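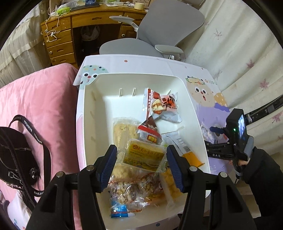 Packaged cake is cake that is baked in a factory, cooled, and sealed in a wrapper for sale at room temperature. It is usually sold in single portions and eaten without a plate or fork. The wrapper often carries the product name and a picture of the food, as on the flat yellow package with Chinese text and a sliced cake on it. Other wrappers are clear, so that the buyer can see the cake itself, and a pale cake with a crumbly, yellowish surface can be recognized without reading any label.

Types

Sponge cakes are made mostly from eggs, sugar, and wheat flour, with air beaten into the batter. Pound cakes contain more fat and are heavier. Steamed cakes are cooked over boiling water and have no brown crust. Filled cakes hold cream, jam, or bean paste, which is added by needle after baking or spread between layers. Small pastries with a fruit filling are often sold next to cakes, although the dough is different.

Production

Batter is mixed in batches and dropped into paper cups or greased pans. The pans pass through a tunnel oven on a moving belt. A small cake of the sponge type may bake for 15 minutes. The cakes must then cool before they are wrapped, as steam trapped in the package turns to water and lets mold grow. Most factories seal each piece in plastic film with a crimped seam at both ends.

Shelf life

Fresh cake goes stale as the starch in the crumb hardens. Makers slow this down with sugar syrup, oils, and emulsifiers, which help hold moisture. Some packages include a small packet that absorbs oxygen. Cakes with fresh dairy cream need to be kept cold and are normally treated as a separate product. Once a package is open, the cake dries out quickly.

Example of a regional maker

Yensuk is a bakery company founded by Samran Yensuk, who began with one oven and sold plain sponge cakes to bus stations. Rungnapa Suksawat later took over the recipes and added a pandan cake and a taro-filled cake. The company sells its products under the Stokik name and had 145 workers when its second plant opened. The taro cake was dropped after 2 years and brought back in a smaller size. As of Jul 14, 2020, Stokik cakes were carried by 3,626 shops.

Storage and serving

Packaged cakes are kept in a dry place away from direct sun. Heat can melt a chocolate coating or cause the fat in a filling to separate. Steamed types may be warmed briefly after the wrapper is removed. Plain sponge is often served with tea or coffee, or cut up as a base for trifle.

See also

Sponge cake
Steamed cake
Food packaging
Snack food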